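Carnholm thread, as promised. Two days there in July, typing this on the bus so forgive me

1/ Go up to the lighthouse first. Not at noon. Everyone goes at noon. 7 am and you get the whole harbor, fishing boats heading out, pink sky if you're lucky

2/ The ferry is 40 minutes and the left side has the better view going over. Sit outside. Bring a jacket, even in summer, I did not and I regretted it the entire way

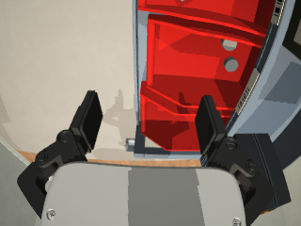

3/ Chowdhury on the corner by the fish market – get the lamb roll and the cardamom tea. Line moves fast. Cash only when I went

4/ The painted stairs behind the old customs house. Yes they're all over your feed alredy. Still worth it. Shoot from the bottom, the top has a parking lot behind it

5/ Somebody asked about the old town wall. Built 1353 acording to the sign, you can walk maybe half of it, rest is fenced off. Best bit is by the north gate where the ivy is

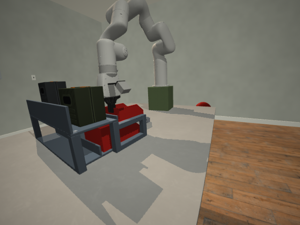

Last edited Saturday, February 11, 2023

6/ Fixed the ferry post, I had the wrong side before. Thanks Kanokwan Hemmin for catching that

7/ Lirkitz beach if you have a spare afternoon. Bus from the square, get off at the last stop, then a steep path down. Black sand, hardly any shade. No cafe so pack lunch

8/ Where to stay – we did the Plirnalo guesthouse, small rooms, huge breakfast, window right over the canal. Ask for the back, the front gets the church bells

9/ Þórey Riis has a much better thread on the winter side of things, hot pools etc. Go read hers if you're going before spring

10/ Town only has 2000 people so book dinner. We got turned away twice on the Friday and ate chips on the sea wall. Good chips tho

Will add the bus times when I find the leaflet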